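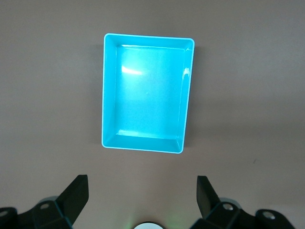
Fri 2 May

Home late again, and my feet hurt, and I still have a lab write-up due, but I want to get this down while I remember it. Robotics club ran until they turned the hall lights off on us. We're on the pick-and-place part of the project now, the one for the Jerkalmont meet in June, and tonight was my turn at the keyboard for the whole second half. Finally!

We named the arm Amo back in the fall and the name stuck, so now everybody talks about it like a moody pet. Amo is tired. Amo doesn't like the bag of washers. I was the one who started it and I'm a little proud.

So the task is simple to say. Pick a part up off the table, carry it over to the tray, let go, come back. We got through 71 tries before I lost the energy to keep writing them in the log, and I'd call it a decent night, though we had a bad patch in the middle where it kept letting go too early and the part bounced off the rim. I had typed the drop height in wrong (my fault, I mixed up two lines in the settings file) and I sat there blaming the gripper for a good twenty minutes. Oh well. Once I fixed it we had a really nice run and I did a small dance by the supply cabinet.

The other thing is glare. The tray is shiny plastic and the overhead lights bounce right off the bottom of it, and our code that looks for the edges gets confused by bright spots. One side of the team wants to sand the tray. I want to tape paper over the lights, which is free and can be undone — I think I'm winning that one. We'll see Tuesday.

Team Nusesach is apparently already stacking 3 parts high, according to the group chat. I'm trying not to care. I care a lot.

To do: save a clean copy of the settings file, ask about borrowing the Lytvynenko manual again, bring paper and the good tape, eat an actual dinner before club next time instead of pretzels. Okay, lab write-up. Then bed.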